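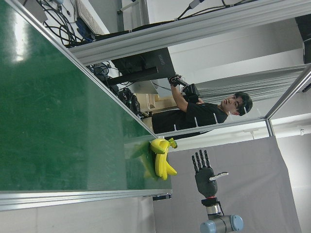 Unit 4 handout: Work surfaces, small props and the end of the session
Practical Room Skills, Guvance course, Flosthorpe site
Revised 23/03/2022

This handout goes with the fourth practical. Read it before you come in. The first part covers the table, the second covers the props, and the third covers storage and cables. The short written task is at the end.

1. The table

A practical table is a tool like any other and gets looked after the same way. Glossy tops are easy to wipe but they show every scuff, and they throw back the light from the ceiling. Before you decide that a mark is dirt, move your head and look at it from a second angle. A reflection will shift and a streak will stay where it is.

Wipe the top with a damp cloth, then with a dry one. Work from the far side toward yourself. Do not use scouring pads. Faint scuffs are normal wear and don't need to be reported. Report a mark if you can feel it with a fingernail.

Metal edging needs its own pass with the cloth. Crumbs and dust collect where the rail meets the top, and small items end up under it. Check below the rail at the start and at the end of every session. Anything black or gray is easy to miss there. If you find something and don't know what it belongs to, put it in the found-items tray and write the table number on a slip.

2. Props

We use toy food and soft items in this unit. Toy food keeps its shape, can be used all term, and doesn't have to be thrown out. The Bermúdez set is the one on the equipment list, but any toy fruit of a similar size will do for home practice.

Bananas in a bunch are harder to set down neatly than a single round fruit. The fingers spread, so the bunch touches the table at several points and can rock. Turn it until it rests without moving, then let go.

Soft items behave differently. They flatten under weight and take up a new outline each time they are put down. When a soft item is partly under a hard one, lift the hard one first. Pulling the soft one out from below will drag the other across the table and sometimes over the edge.

Color matters more than students expect. Yellow on green is easy to pick out. Green on green is not, and a green soft item left on a green table is the thing most often missed in the final check. Run your hand over the surface as well as looking at it.

Keep props 10 inches in from the edge while you are setting up. During the exercise itself they may be closer, and some of the tasks call for it.

Care of props:
Hard plastic: wipe with a damp cloth, air dry, box.
Soft items: brush off, check seams, box separately. Washing is done once a term, in December for the fall group.
Damaged items: set aside with a slip. Do not mend them yourself with tape.

3. Boxes, shelves and cables

Cardboard boxes go against the wall with the heaviest at the bottom. Write the contents on the side that faces the room, since the top can't be read once another box is on it. The storage boxes we order from Sarimora hold 12 props each if the soft items are kept out.

Cables are the slowest part of any tidy-up. A tangle behind a monitor stand usually comes from adding one cable at a time and never taking any away. Trace each cable from the plug end with your fingers. Label it at both ends before you unplug it. Coil it loosely and close the coil with a reusable strap. A bundle that hangs down beside a shelf should be tied up to the shelf, high enough that a sleeve or a chair back won't catch it.

Leave any cable that is in use. Tidy around it and come back to it after the session.

4. Order of work at the end of a session

Props off the table first, then any slips and paper.
Wipe the top, then the rail.
Look under the rail.
Box the props and check them against the list in the lid.
Cables last.
Sign the sheet by the door.

Written task

Choose one table or counter that you use every day. In 200 to 300 words, describe what collects on it, where small things get lost, and which items are hard to see against the surface. Finish with the order in which you would clear it. A sketch may be added but isn't graded. Bring the page with you to the next practical.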